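How to Prepare and Submit a Change of Address with the Fiadzo Housing Association

Members who move within the Association's properties, or who leave them, are required to update their address before the end of the month in which the move takes place. The steps below apply to all members, including those who sublet a room and those who hold a parking space without a tenancy.

Before you begin

You will need your member number, which is printed at the top of every rent statement, and one document showing the new address. A signed lease, a utility bill or a letter from an employer is accepted. A screenshot of an online account is not.

If more than one adult is named on the lease, each adult must complete a separate form. Children under 18 are listed on the form of one parent or guardian only.

Step 1. Obtain the form

The form is number 189, Change of Address. It may be downloaded from the member pages or collected from the front office at Plusudar House during opening hours. Please check that the form has two pages. An older, single-page version is still in circulation and will be returned to the sender.

Step 2. Complete Section A

Enter your full name as it appears on your lease. If your name has changed, enter the former name in the box marked "Previously known as" and attach a copy of the certificate. Write in black or blue ink. Forms completed in pencil cannot be scanned.

The old address must include the apartment number. For Jania Court, add the stair letter after the number, for example 25 B. Members at this property often leave out the stair letter, and mail is then delivered to the wrong side of the building.

Step 3. Complete Section B

Enter the new address and the date from which it applies. This is the first day on which you are able to receive mail there – it may be later than the date on the lease. If you do not yet know the date, leave the box blank and call the office once it is settled. Do not enter an estimate.

Members moving outside the Association's properties should also complete the forwarding box at the foot of the page. Your deposit statement will be sent to this address.

Step 4. Sign and attach your document

Sign the second page. An unsigned form is treated as not received. Attach a copy of your document and keep the original. Please use a paper clip and do not staple.

Step 5. Submit the form

Forms may be handed in at the front office, placed in the gray mailbox beside the main entrance, or sent through the member pages as a single file. Forms left in the mailbox after noon on Sunday are registered with the following week's mail.

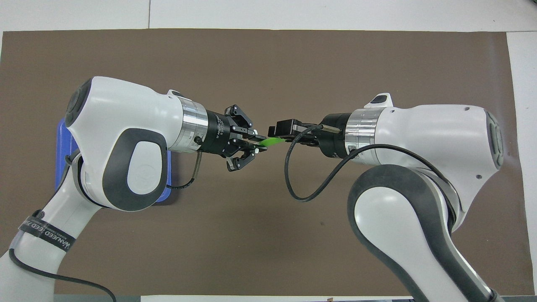 Korkor Agyeman

Step 6. Check your confirmation

A confirmation letter is sent to the new address. Read it carefully and compare the spelling of the street name with your lease. Errors should be reported by telephone, quoting the reference in the upper right corner of the letter. A new form is not needed to correct a spelling mistake.

If no letter has arrived by the time your next rent statement is issued, contact the office and ask whether the form was registered.

Keys and storage rooms

A change of address does not cancel a storage room or a parking space. These are held under separate agreements and must be given up on form 59. Keys to the former apartment are returned at the final inspection – they should not be enclosed with the address form.

Other parties to notify

The Association does not pass on your new address. You should inform the post office, your bank, your insurance company and your electricity supplier yourself. Members who receive the Hondavico newsletter by mail must change their subscription separately, using the card on its back page.

Moves during July are handled under the same rules, although the front office closes at 2 p.m. throughout that month.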